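Moving my mother's phone number

My mother has had the same landline number for 47 years. In April she moved from the house on Allumley to a flat two streets over, and she wanted to bring the number with her. I said I would handle it.

The old provider was Honer. They said the new one, Skernent, had to ask for the number. Skernent said the account had to be in the name of the person asking, and the account was still in my father's name. He died 2 years ago. She had kept paying the bill and the name never came up.

So I called Honer again and got a man who told me to mail in the death certificate and a form. The form asks for the account PIN. My father set the PIN. My mother tried his birthday, her birthday and the dog's birthday, and after that we were locked out until the next morning.
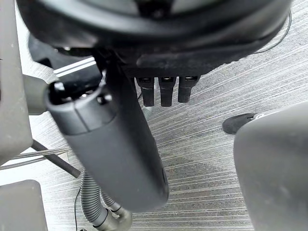 Khrystyna-Mariia found it in the end. It was written inside the cover of his old address book, next to the number for the heating oil people: 2958. I don't know what it stands for. My mother thinks it was part of a license plate.

After that it took nine days. There was a transfer fee of 130, which neither company had mentioned, and I paid it and didn't tell her. The line was dead for one of those nine days, and her friend Vaida walked over to see if she was all right.

If your parents still have a landline, ask whose name is on it and ask for the PIN. Write both down. I did the same for the gas and the water while I was at it, and the water was in his name too, so I'm on hold with them as I type this.

Yurii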